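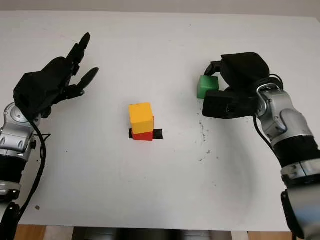
小方块叠起来老是歪,应该先查方块还是先查桌面?

先查桌面。把方块全部拿开,在要叠的位置放一把水平尺,横着读一次,竖着读一次。桌面没有问题,再看桌面和底层方块之间有没有垫着别的东西,最后才轮到方块本身。顺序反过来做,容易把好的方块当成次品换掉。

工单主题:彩色方块叠放后上层偏移,桌面标记胶带两端起毛
提交人:Haris Hodžić
地点:Chornovol 二楼活动室
涉及物品:Varkwood 白色台面长桌;Kuton 彩色小方块(红、黄、绿);Sindden 黑色标记胶带
提交月份:八月
状态:已解决,保留观察

提交人描述

我们这张桌子是 Varkwood 的白台面款,长 185 厘米,靠墙摆。桌上用的是 Kuton 的红、黄、绿小方块,桌面中间贴了一小段 Sindden 黑胶带,作为叠放的位置标记。平时的做法是先把一块放在胶带上,再叠第二块,绿的放在旁边备用。

最近出现两个现象。一是黄块叠在红块上面之后,隔一阵子去看,边和边对不齐,总是往左偏一点。没有整块掉下来过,但是偏移看得出来。二是黑胶带的两头开始起毛,边缘用手摸能感觉到,擦桌子的时候抹布会挂到。

我试过的办法:把方块用干布擦了一遍,没有变化;把桌子往外拉了一点,让它离开墙,也没有变化。把黄块转了个方向再放,偏得少一些,但还是偏。想知道是桌子不平,还是方块尺寸有误差,能不能换一套。

支持人员首次回复

收到。先不安排换货,请按下面的内容补充信息。

桌子是四条腿各自可调的型号,还是固定腿的型号?可调的话,桌腿底部会有一个能拧动的圆形脚垫。

胶带贴了多久,中间有没有揭下来重新贴过?

把红块和黄块并排放在桌面上没有胶带的地方,手指按住两块的侧面让它们靠齐,看顶面是不是一样高。请再把黄块翻一个面,重复一次。

还有一点,请确认叠放的时候底层方块是完全压在胶带上面,还是一半在胶带上一半在桌面上。很多类似的工单最后都出在这里。

提交人回复

桌腿是可调的,脚垫能拧动,靠窗那一条特别松,用手指就能转。

胶带贴了有一段时间,揭过一次。当时贴歪了,揭下来又用同一段贴回去,没有换新的。

红块和黄块并排,顶面不一样高,黄的高出一点点。翻面以后还是黄的高。并排看才看得出来,平时单独拿在手里感觉不到。绿块我也顺手比了,和红块的差别我说不准,先不写。

底层那块压在胶带上,但胶带比方块窄,方块的前后两边是悬在胶带外面的。胶带左右比方块长,两头都露出来。
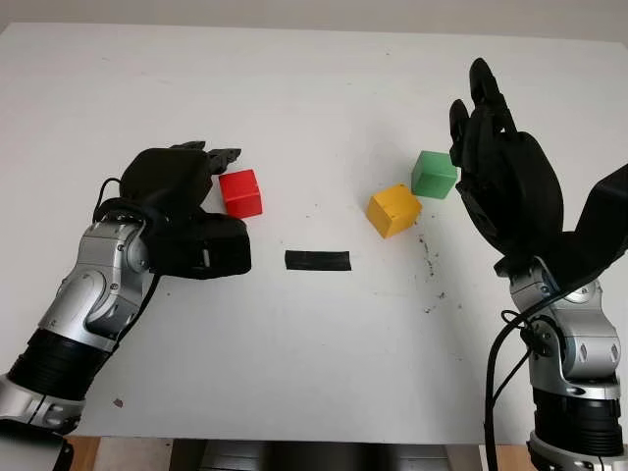
接着写桌面的检查。我把水平尺放在胶带旁边,横着放的时候气泡明显偏,竖着放基本居中。然后把靠窗那条松的脚垫往外拧了半圈,气泡回来了一些,又拧了一点,横向也居中了。调完以后用手压桌角,不再有轻微的晃动。之前压那个角是会动的,我一直以为是地板的问题。

调平之后重新叠了一次,黄块在上,红块在下,位置和以前一样。等了大约 30 分钟回来看,还是有偏移,比之前少。所以桌子不平是一部分原因,应该还有别的。

支持人员第二次回复

检查做得可以。目前看有三处情况叠加在一起,逐个处理。

第一处是桌脚。已经调平,请把脚垫上方的锁紧螺母也拧住,不然桌子挪动几次又会松。锁紧螺母要用扳手,不要用钳子,钳子会把边角咬坏。四条腿都要检查一遍,包括靠墙看不见的两条。

第二处是胶带。揭过再贴的胶带背胶已经沾灰,粘得不匀,有些地方贴实了,有些地方微微鼓着。方块又只有中间一条压在胶带上,前后悬空,这样底层方块等于坐在一条不平的窄垫子上。桌子平的时候影响不大,桌面受到碰动就会慢慢挪位。两头起毛也是揭的时候拉扯造成的,没有办法修,只能换。

第三处是方块的大小差别。黄块比红块略大,大的放在小的上面,四边本来就不可能全部对齐。您看到的“往左偏一点”里面,有一部分只是放的时候没有居中,多出来的边全到了一侧。建议叠放时看中心,不要拿某一条边去对。

换方块的事先放一放。同一套里不同颜色略有差别,属于可以接受的情况,只要每一块自己的面是平的,叠起来就能站住。请把每一块分别放在平整的台面上,用手指点一下四个角,如果有一个角会翘,再告诉我们是哪个颜色。

关于胶带的更换步骤:

把方块移到桌子另一端。从胶带的一头开始,贴着桌面往回折着慢慢揭,不要垂直往上拽。白色台面上的残胶很显眼,如果留下一道灰印,用中性清洁剂加温水,湿布敷一会儿再擦。不要用钢丝球,也不要用刮刀的金属面。

擦完等桌面全干再贴新的。新的一段用剪刀剪,不要用手撕,手撕的断口容易起毛。贴下去以后用卡片平着压一遍,从中间往两边赶。

位置标记建议改一个方式:把胶带贴在方块的前面一侧,作为对齐的参考线,方块本身直接放在白台面上。如果使用习惯上必须压在标记上面,那就用宽一些的胶带,宽度超过方块的底面。

提交人回复

按步骤做了,记录如下。

锁紧螺母四条腿都拧过了。靠墙左边那条够不着,把桌子整个拉出来才拧到,里面积了不少灰,顺便清了。桌子推回去以后又量了一次水平,横竖都居中。

旧胶带揭得比较顺,只有右边一头留了点残胶,湿布敷过以后擦掉了,台面没有留印。原来贴胶带的地方比周围稍微白一点,斜着看才看得到,估计用一段时间就会匀。

三个颜色的方块都点过四角,红、绿没有翘的。黄块有一面点下去有很轻的响声,翻过来看,那一面的一个角上粘着一点东西,像是胶带的胶。擦掉以后就不响了。这也能解释为什么之前转个方向偏得少,那时候大概是把有胶的那面转到了上面或者侧面。

新胶带先试了贴在前侧的方式。叠放时方块直接放在台面上,黄上红下,按中心对。用了七天,没有再看到自己偏移的情况。有一次偏了,是擦桌子碰到的,不算。

顺便问一下,第一次清洁的时候我用的是带柠檬味的那种喷雾,喷完台面摸上去有点滑,会不会也有影响?

支持人员第三次回复

有可能。带上光成分的喷雾会在台面上留一层膜,方块底面沾到以后也会变滑。请改用中性清洁剂,擦两遍,第一遍带清洁剂,第二遍只用清水拧干的布。方块不要泡水,用拧干的布擦表面,再用干布带一遍。

您说黄块的角上有胶,建议把其他方块放过胶带的那一面也都看一遍。胶粘上去的时候是透明的,沾灰以后才发黑,刚粘上时靠手摸比靠眼睛看容易发现。

提交人回复

红块底面也有,很薄一层,手指蹭得到,已经擦了。绿块一直放在旁边,没压过胶带,底面是干净的。喷雾已经收起来,换成中性的,擦了两遍,现在摸起来是正常的涩感。

还有一件事记在这里备查:库存表上 Kuton 方块的存放格是 13 号,桌上这几块用完也放回那里,不和别的混放。以前混放过,拿出来的黄块是不是原来那一块,我不敢肯定。

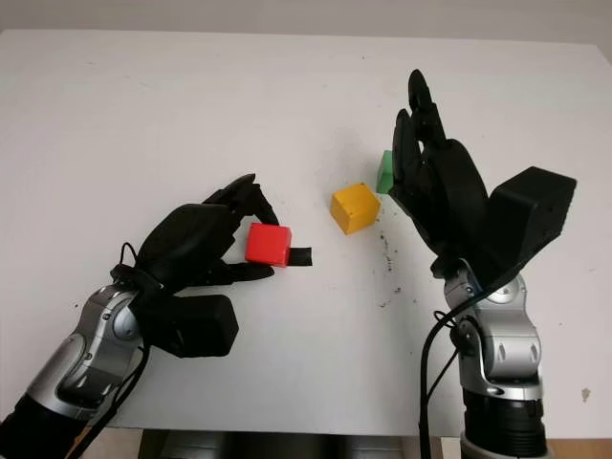
标记胶带多久换一次比较合适?

看状态换,不用按时间。两头起毛、中间鼓起,或者手指横着推能推动,出现其中一种就换新的。揭下来的旧胶带不要再贴回去,哪怕看上去还有粘性。平时擦桌子顺着胶带的长边擦,不要从两头往里推,这样能用得久一些。

结单前的补充说明

桌面水平建议在每次挪动桌子之后量一次。只是擦桌子、换胶带不需要重新量。量的时候人不要靠在桌沿上,读数会受影响。

如果以后再出现偏移,先按这个顺序看:桌角压下去晃不晃,底层方块下面有没有胶或者碎屑,上层方块是不是按中心放的。这几项都正常还是偏,请重新打开本工单,写清楚是哪个颜色在上、哪个颜色在下,往哪个方向偏,不必重复填写前面的内容。

处理结果

桌脚已调平并锁紧。旧胶带已更换,标记改贴在叠放位置前侧。方块表面残胶已清除,未换货。清洁用品已更换为中性清洁剂。

提交人确认

可以结单。剩下半卷 Sindden 胶带放在桌子右边抽屉里,剪刀也在那里。靠窗那条桌腿我在脚垫旁边用铅笔划了一道线,下次看线有没有错开,就知道松没松。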